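2 June 2023
Block sorting, big table

Really pleased with the new bins! They're small and rounded, light enough to shift with one finger, and the whole set slots into the Navima drawer at night. Damian Wyss wanted deeper ones, but I think shallow wins for quick tidying (we can argue over tea).

Wiped the white top down with the Riedl cleaner first and it came up beautifully. The butcher-block strips got a dab of oil on a rag, 16 ml, and I love how the pale and darker staves show up now.

Bins go along the far edge from here on, with the blocks spread about in front. Mint green is my favourite of the colours by a mile, and it looks lovely in the yellow-orange bin.

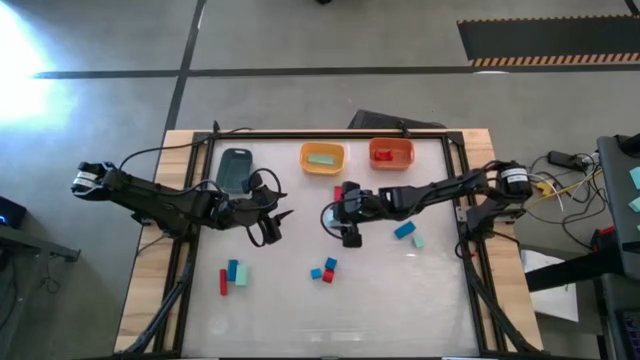 To do

Order more oil, 500 ml tin this time.
Ask Damian about a fourth bin for the blues.
Try the sort again with the bins in a different order.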